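**Cups are still the hard part, chore robot trial finds**

JINEMSKA, March — A machine that can clear a table sounds simple until the table has a coffee mug on it. That is the main finding from a trial run over the winter by Plokumton, a small automation firm that has been testing low-cost robotic hands on kitchen and break room chores.

The company put its hands through 404 attempts at everyday jobs, among them moving cups, wiping a counter, closing a drawer and putting small items in a bin. It counted 200 of them as fully successful, meaning the job was finished with no help from a person and nothing was dropped or knocked over. The rest were partial or failed.

Plokumton published the results on its website this month along with a short report. The firm says it wanted to answer a question it hears from building managers and small restaurants, who ask whether they can buy something now that will handle the light work between shifts. Its answer in the report is "not yet, with exceptions."

Wiping went well. So did pushing a drawer shut, which takes little accuracy once the hand is lined up. Picking up soft things such as sponges and folded cloths also scored high, largely because a poor grip on a sponge is still a grip. 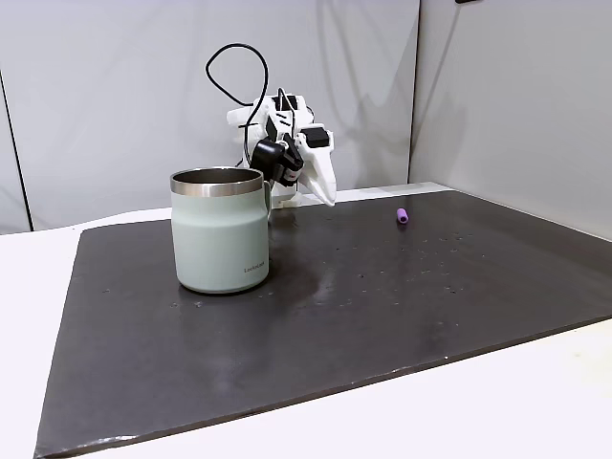
Drinkware took up the largest share of the test time. Staff at the firm's bench worked with a range of cups, from thin plastic tumblers to heavier insulated mugs, and recorded each attempt by type. A mug like the pale green LocknLock one, with a handle on one side and a smooth steel rim, gives a hand several places to take hold and several ways to get it wrong. According to the report, going for the handle worked best when the handle already faced the hand. When it faced away, the hand had to either turn the mug first or grip the body, and both took longer and failed more often. Shiny rims caused a separate problem, with reflections throwing off the software's estimate of where the top of the cup was.

Liquid made everything harder. The firm ran 30 attempts with cups that were part full and stopped there. Most of those ended in a spill of some size, and the report says further runs would have told the team little until the motion planning is changed. For now the company recommends that its hands be used only with empty cups.

Speed is the other weak spot. A person clearing a small table of cups and spoons in the trial kitchen needed less than a minute. The machine took several, and it paused before each item while it worked out an approach. The report argues that this matters less at night, when a slow machine is in nobody's way, and more at lunch, when it would be.

Cost is moving in a better direction. Many of the structural parts in Plokumton's hands are 3D printed, so a damaged finger can be replaced in the shop the same day. The firm puts the parts for one finger, without motors, at 30 dollars, and the full set of parts for a hand at 400 dollars. That figure leaves out the arm, the camera and the computer, which together cost far more. It also leaves out labor — and the report is open about how much of that there was. Hands were checked at the start of each session, and cables were reseated often.

Other firms are taking a narrower path. Neagu, which sells equipment to commercial laundries, has dropped general handling from its plans and now works only on feeding flat towels into a folding machine. Estent, a maker of shelf-stocking carts, keeps a worker beside each unit to deal with anything that is not a sealed box. Both companies have told customers that they do not expect to offer a machine that handles mixed items in the near future.

Shop-floor work may get there before the kitchen does. On a packing line the same part arrives in the same position, and the light does not change much through the day. Plokumton ran a small side test of this kind, placing identical bottles into a tray, and reported few errors. It did not include those attempts in its main total.

Homes are further off. The report lists the usual obstacles, including clutter, pets, children, low light and cupboards that differ from one house to the next. It adds one that the staff had not planned for: people put things back in odd places. A hand that has learned to find cups upright on a counter does poorly when one is lying on its side in the sink under a plate.

The company will start a second round in the summer at a shared office kitchen in Jinemska. Drinkware will again be the focus, with more attention to handles that face the wrong way. Cups with liquid in them will come back into the test later, if the new planning software is ready. Plokumton has not set a date for a product and is not taking orders.

The full report, with results by item type, can be downloaded from the company's site at no charge.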